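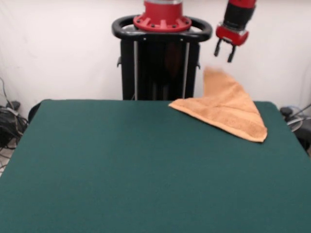
Peach towel on the big green table, far right side.

23rd July

Dye notebook, madder again. I said I was done with madder until December and here I am with pink fingernails.

So the plan was to sort out why the Lirnholm wool keeps going brick on me when Sigita gets that clear coral out of the very same bag of root. We've been going back and forth over this for weeks. Her theory is water, mine was heat, and Bindu K. thinks we're both sloppy with the alum (she may have a point, see below).

Setup: four skeins, 100 g each, all from the one cone so I can't blame the sheep. Scoured last night with a dab of the plain soap and left to sit. Mordanted this morning at 12% alum, no cream of tartar, one hour at a low simmer and then cooled in the pot while I answered email. Madder at 40 g per skein, chopped root and not the powder, because the powder gets into everything and I'm still finding it in the Varma scales from last time.

Pot 1, tap water, kept under 150 F the whole way. Pot 2, tap water, and I let it creep up to 180. Pot 3, rain water from the barrel, under 150. Pot 4, rain water, 180. Yes, Ravindran, I wrote the tags BEFORE they went in this time!

Results, still damp so don't hold me to them:

1 is a decent orange red, a little flat. 2 is brick, exactly the brick I've been complaining about all month. 3 is softer, more of a salmon, really pretty, and the closest thing I've had to Sigita's coral. 4 is brown. Just brown. I rinsed it five times hoping for something else and it stayed brown.

So heat it is, mostly, and I get to be smug for a day. But the water clearly does something too, look at 1 against 3. Our tap is hard enough to leave a crust on the kettle and I always read that madder likes the chalk, so I expected the rain water to come out weaker. It did, only the weaker one is the one I'd want to knit with. Go figure. Would like to try rain water with a pinch of chalk and see if I can land somewhere in between.

About the alum. I went back over my sums and found I'd been weighing the fiber wet for at least two of the June batches. Wet! No wonder the percentages looked strange. Bindu, you may cross out those pages, or draw a skull on them, whatever feels right. Weights from here on are dry, bone dry, taken before scouring.

Other bits while I remember:

The Mukonska thermometer reads four degrees high against the glass one. I put tape on it with a note. Please leave the tape on.

Nithin wants 200 g of the salmon for the baby blanket if it survives the light test. I clipped a strand from each skein and stuck them half covered on the south window, card is labeled. Don't move the card, even if you're washing the window. Especially if you're washing the window.

Exhaust baths: I saved 1 and 3 in the lidded buckets under the sink. There's plenty of color left in 3. Anybody who has silk scraps, throw them in by tomorrow night, after that it starts to smell and I'm tipping it on the hydrangeas.

Radley's price list came. Chopped root is up again, and the discount only starts at 2000 g, so do we want to go in together? I'd take half. Sigita, you said yes in the hallway but I want it in writing, so initial here: ____

Next time: rain water plus chalk, under 150, and one skein left overnight in the bath with the heat off. Need more string for tags.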